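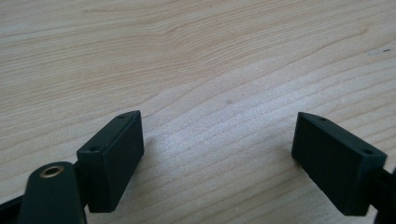 Light wood tabletop with the two black finger pads open.

How to Check and Set Backlash in a Small Right-Angle Gearbox

These steps are for the Molby 2 and other small right-angle units with a bolted output housing and shim packs. Allow an hour for the first one. A unit that has been in service should be drained and wiped down the evening before.

What you need

A dial indicator with a magnetic base, a lever arm that clamps to the output shaft, a torque wrench, a shim set, a feeler gauge, lint-free cloths and a marker. Osbridge sells a shim set that fits the Molby bolt pattern. If you cut your own, deburr both faces.

Step 1. Lock the input shaft

Clamp the housing to a steel plate or a heavy vise with soft jaws. Lock the input shaft with a collar and a stop. Any movement at the input will show up in your reading as backlash.

Step 2. Take the first reading

Fit the lever arm and set the indicator tip 100 mm from the center of the output shaft, square to the arm. Push the arm lightly one way until the teeth touch, zero the dial, then push it the other way. Write down the number. Turn the output a quarter turn, lock the input again and repeat until you have gone all the way round.

Use the smallest reading to set the shims. A large spread between readings usually points to a bent shaft or a badly seated bearing, and shims will not fix either one.
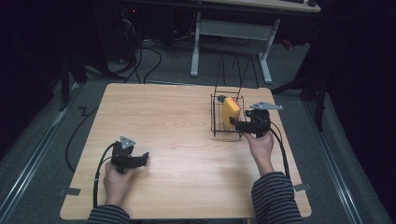 Step 3. Remove the output housing

Mark the housing and the body with the marker so they go back the same way. Loosen the bolts in a cross pattern, half a turn at a time. Lift the housing straight off. Keep the old shims together and measure the pack before you change anything.

Step 4. Change the shim pack

Too much backlash means the gears need to move closer together, so take shim out. Too little means add shim. Change one thin shim at a time. On units built at the Avley plant the pack sits under the bearing cap, and the cap has to come off first.

Step 5. Refit and check again

Wipe both faces, refit the housing to your marks and tighten the bolts in a cross pattern to the torque on the data sheet. Use a medium thread locker such as Myung 224 on the final assembly only. Repeat Step 2. The shaft should turn by hand with no tight spot.

Step 6. Fill and run in

Refill with the grade of oil shown on the plate. Run the unit with no load at low speed, first one way and then the other, and feel the housing for heat near the bearings. Check for leaks at the cap and retighten the drain plug. Write the final reading and the shim thickness in the service log.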